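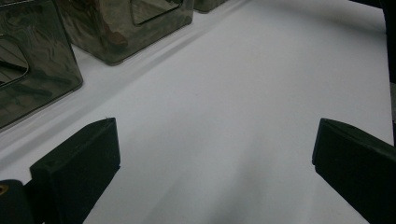

하이르 에나오 씨는 걷는 사람을 위한 지도를 손으로 그립니다. 저는 월요일 오후에 퍼른스테드에 있는 그의 집에 가서 이야기를 들었습니다. 그는 지도보다 먼저 빛에 대해서 말했습니다. 흰 탁자도 자세히 보면 한 가지 흰색이 아니라고 했습니다. 어떤 곳은 거의 순백색으로 밝고, 어떤 곳은 차가운 연회색이며, 그 위로 흐린 그림자가 비스듬히 지나갑니다. "산의 그늘도 그렇게 약하게 넣어야 합니다. 처음에는 제가 너무 진하게 칠해서 낮은 언덕이 전부 높은 산처럼 보였습니다."

그가 처음 그린 지도는 무르니크 강을 따라 걷는 길이었습니다. 그때는 팔 생각이 없었고, 어머니가 놀러 오실 때 드리려고 만들었다고 합니다. 어머니는 휴대전화 지도를 보면 금방 피곤해하셨습니다. "어머니는 북쪽이 어디인지 궁금해하지 않으셨습니다. 앉을 수 있는 곳이 어디인지, 화장실이 어디인지만 물어보셨습니다. 그래서 그 지도에는 의자가 아주 크게 그려져 있습니다." 지금도 그의 지도에서는 의자가 교회보다 눈에 잘 띕니다.

지도 한 장을 완성하는 데 시간이 얼마나 걸리는지 물었습니다. 그는 조금 생각하고 나서 루러 언덕 지도에 2년이 걸렸다고 대답했습니다. 그리는 일은 겨울에만 하고, 나머지 계절에는 걷습니다. 같은 길을 적어도 세 번 걷습니다. 비가 온 다음 날에 한 번, 풀이 높을 때 한 번, 그리고 반대 방향으로 한 번입니다. "반대 방향이 제일 중요합니다. 올라갈 때 잘 보이던 갈림길이 내려올 때는 나무 뒤에 숨어 있습니다. 저도 거기서 길을 잃은 적이 있습니다. 농장 개가 계속 따라와서 좀 창피했습니다."

그는 길이를 잴 때 기계를 쓰기도 하지만, 지도에는 거리를 거의 쓰지 않습니다. 그 대신 '천천히 걸으면 점심 전에 도착' 같은 말을 작은 글씨로 적습니다. 저는 그런 말이 사람마다 다르게 이해되지 않느냐고 물었습니다. 그는 웃으면서 항의 편지도 받았다고 말했습니다. 편지를 쓴 사람은 점심을 열한 시에 먹는 사람이었습니다. 다음 판에서 그 문장은 '정오 전에 도착'으로 바뀌었습니다.

색은 두 가지만 사용합니다. 물은 파란색이고 나머지는 모두 갈색입니다. 인쇄비 때문이냐고 물었더니 처음에는 그랬다고 솔직하게 말했습니다. 지도를 찍어 주는 레자에이 인쇄소에서 색을 하나 더 넣자고 제안한 적도 있습니다. 그는 초록색 숲을 시험해 보았지만, 숲이 너무 강해서 오솔길이 잘 보이지 않았습니다. 시험지는 버리지 않고 장을 볼 때 메모지로 썼습니다.

루러 언덕 지도는 300부를 인쇄했습니다. 동네 서점과 역 앞 빵집에서 팔고, 인터넷으로는 팔지 않습니다. 멀리 사는 사람이 편지를 보내면 우편으로 부쳐 줍니다. 저는 이 부분이 조금 불편하다고 느꼈고, 그에게도 그렇게 말했습니다. "맞습니다, 불편합니다. 그런데 편지를 받으면 그 사람이 왜 여기를 걷고 싶어 하는지 알게 됩니다. 어떤 분은 어릴 때 살던 집의 담을 지도에 넣어 달라고 하셨습니다. 가 보니까 담이 아직 있어서 넣었습니다."

틀린 곳이 있으면 어떻게 하는지도 궁금했습니다. 이미 팔린 지도는 고칠 수 없기 때문에 그는 빵집 계산대 옆에 수정한 내용을 적은 종이를 둡니다. 올봄에는 무르니크 강의 작은 다리가 공사 때문에 닫혀서 그 종이가 길어졌습니다. 빵집 주인은 손님들이 그것을 읽느라고 줄이 느려진다고 불평하면서도 종이가 떨어지면 직접 복사해 놓습니다.

헤어지기 전에 그는 다음 지도의 밑그림을 보여 주었습니다. 퍼른스테드 역에서 시작하는 밤길 지도인데, 가로등의 위치가 연필로 표시되어 있었습니다. 아직 이름은 정하지 않았습니다. 그는 저에게 어느 길로 왔느냐고 물었고, 제가 큰길로 왔다고 하니까 돌아갈 때는 학교 뒤쪽 길로 가 보라고 했습니다. 저는 그 길로 갔고, 기차를 한 대 놓쳤습니다.

6월
글 니마 샤리피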